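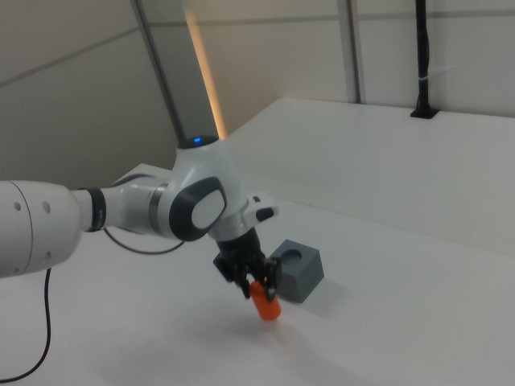 How much clearance should I leave between a round peg and a drilled hole so the peg goes in and out freely all year? I am making a set of peg-and-block pairs for a shape and color sorting table, and the working rule I started from ("drill it the same size as the dowel and sand the dowel a little") is not giving repeatable results. The layout suits me, including the high-contrast colors against a plain white top. My trouble is with the production pieces, which are hard maple.

Details on the maple batch:

Pegs: 1 in. maple dowel, bought in long lengths from Cattaneo, cut and then rounded at one end on a disc sander. Measured across the diameter with calipers, the dowels run from 0.992 to 1.006 in., and the same dowel can read differently when I turn it a quarter turn.

Blocks: maple, sawn from dry stock, with a blind hole drilled into the top. The hole is bored with a 1 in. Forstner bit on a drill press at 1,100 rpm.

Finish: one coat of Vasmont acrylic on the pegs and two on the blocks. Some paint gets into the hole and I wipe out what I can reach.

Quantity: 57 pairs, all of which have to be interchangeable. Any peg must fit any block.

Bivstead, where these will be used, is humid for much of the year, and the building is heated hard from November on. I made the first six pairs in August and they were tight. I sanded those pegs until they slid, and now some of them rattle and a couple still bind depending on which way they are turned. There is also a soft resistance on the way in, even on pegs that measure well under the hole size.

I would like a number I can drill to, and I would like to stop sanding pegs one by one.

Jhonatan Tello
Posted October 23, 2024
Viewed 176 times

Comments on this post

gradedlumber: Is the hole drilled into end grain or face grain? It matters.

Jhonatan Tello: Face grain on most of them. I was not careful about it and a few blocks have the hole in the end grain.

gradedlumber: And are you measuring the hole or assuming it is 1 in. because the bit says so?

Jhonatan Tello: Assuming. I will measure.

plugandtenon
Accepted by the poster

Drill 1-1/32 in. and leave the dowels alone. If you cannot find that size, a 26 mm bit works out to 1.024 in. and is a common size. The reasoning follows, and you should check it against your own stock.

Start with the spread in the dowels. Your largest reading is 1.006. A 1 in. hole is smaller than that before any paint or moisture is involved, so a portion of the batch could never have fitted. Bought dowel is milled to nominal size and then moves. It does not stay round, either. Maple changes by roughly twice as much along the growth rings as it does across them, so a dowel that was round at the mill becomes slightly oval. That accounts for the quarter-turn difference you see on the calipers.

Next, the seasonal movement. Hard maple moves tangentially by something like 0.0035 in. per inch of width for each one percent change in moisture content. If the wood swings four percent between a heated winter and a damp summer, a 1 in. dowel changes by 0.014 in. in its wide direction and by half that or less in the other.

The hole moves too. A hole in face grain barely changes along the grain, and changes at the radial or tangential rate across it. So in a dry spell the hole closes slightly in one direction and stays put in the other, and you have an oval peg going into an oval hole. Line up the long axes and it slides. Turn the peg ninety degrees and it binds. I think this is the whole of your "depends which way they are turned" complaint.

Then paint. A brushed acrylic coat adds two or three thousandths per surface when dry. One coat on the peg counts twice across the diameter, so allow 0.005 in. Paint that runs into the hole takes up more, and it is never even.

Adding up the worst case: 0.006 oversize dowel, 0.014 movement, 0.005 paint on the peg. That comes to 0.025 over nominal before the hole has lost anything. The 1-1/32 bit gives you 0.031. The 26 mm bit gives you 0.024, and with it I would reject any dowel over 1.002 at the store. Take your calipers with you.

On the blocks with end grain holes: set them aside. An end grain hole moves at the radial rate one way and the tangential rate the other, and it will not match the rest of the batch. With an interchangeable set I would not mix the two.

The soft resistance is air. A blind hole with a close peg is a cylinder and piston. Drill a small vent from the center of the bottom through to the underside of the block, 1/8 in. or a little less. Forstner bits leave a center dimple, so you have a starting point already. The larger hole will reduce the effect by itself, but I would still vent them, particularly if the pegs are going to be lifted by people with small hands.

Speed: 1,100 is fast for a 1 in. Forstner in hard maple. It will burn and glaze the wall of the hole, and a dull rim makes that worse. Halve it, clear the chips often, and clamp the block. A loose block wanders and gives you a hole that is larger at the mouth than at the bottom, which reads fine on the calipers and then grips the peg on the last quarter inch.

Comments on this answer

Jhonatan Tello: Measured ten holes. They read 0.998 to 1.003 near the mouth. I cannot get the caliper jaws all the way to the bottom. The deeper parts look brown, so you are probably right about the speed.

plugandtenon: Turn a go/no-go gauge from scrap, one end at the smallest hole you will accept and the other at the largest. It will reach the bottom. Make it of something that does not move, such as aluminum or acetal. A maple gauge will drift along with the parts.

gradedlumber: Small correction. 0.0035 holds well enough in the middle of the range, say six to fourteen percent moisture. Outside that it is less reliable. I do not think it changes your number.

plugandtenon: Agreed.

shedlight57

Just sand them more. I do all mine on a lathe with a strip of 120 and it takes no time. If it rattles who cares, it is a sorting game. I had a set from Fallmont when my kids were small and every one of those rattled and they got played with for years.

Also candle wax on the peg helps. Don't use it before painting though, the paint won't stick.

Comments on this answer

gradedlumber: Wax is reasonable on bare wood. Over acrylic it picks up dirt and goes gray within a few weeks of handling.

Jhonatan Tello: I have no lathe, and some of the people using these notice rattle. A peg that leans in the hole looks as if it has not been put in properly, and they take it out and start over. Some looseness is fine, a visible lean is not.

shedlight57: fair enough

gradedlumber

I agree with the 1-1/32 figure. Two things to add, one on lean and one on the ends.

Lean depends on depth as much as on clearance. For a given gap, the angle the peg can tilt is close to the gap divided by the depth of engagement. With 0.031 in. of gap and a hole 1 in. deep, the peg can tip by just under two degrees. At 1/2 in. deep it is twice that, and you will see it from across a table. So if you go up in hole size, go deeper as well, at least as deep as the peg is wide. Remember that the rounded part of the peg does no guiding. With a full hemisphere on a 1 in. dowel you lose 1/2 in. of bearing, so a hole 1 in. deep only guides the peg over its upper half. Either make the hole 1-1/2 in. deep or flatten the dome to a shallow radius.

I would flatten it partway. A rounded end is a good feature for finding the hole, and I would not give it up, but most of the benefit is in the outer 1/8 in. of the edge.

Put a matching chamfer on the mouth of the hole. A countersink large enough for a 1 in. hole is expensive, and you do not need one. Use a chamfer bit with a bearing in a router table, set shallow, with the block held in a jig that keeps your fingers well away from the bit. A 1/16 in. chamfer is plenty. Besides guiding the peg, it takes off the sharp edge where paint chips first.

For painting, plug the holes. Foam ear plugs are too soft at this size. Cut short pieces of pipe insulation, squeeze them in flush, paint, and pull them out while the second coat is still slightly tacky. If you wait until it is hard, the film tears along the rim. Keep the walls of the hole bare or give them one thin coat of shellac.

Order of work, for the whole batch: let the dowel and block stock sit in the same room for a couple of weeks, bore, vent, chamfer, check with the gauge, paint, check again. Checking after paint catches more than checking before.

Comments on this answer

Jhonatan Tello: My holes are 3/4 in. deep and the domes are nearly full hemispheres, so there is hardly any bearing at all. That explains why the sanded ones lean so badly. I will go to 1-1/4 in. with a shallower dome. The blocks are tall enough for it.

plugandtenon: Check what that leaves under the hole. I would keep at least 3/8 in. at the bottom.

Jhonatan Tello: It leaves 1/2 in. I have ordered the 1-1/32 bit. The six pairs from August will be redrilled if I can center the bit on the old holes.

gradedlumber: You won't have a center to register on. Glue in a short plug of 1 in. dowel, let it set, mark the middle, and bore through it. Or make six new blocks, which would be quicker.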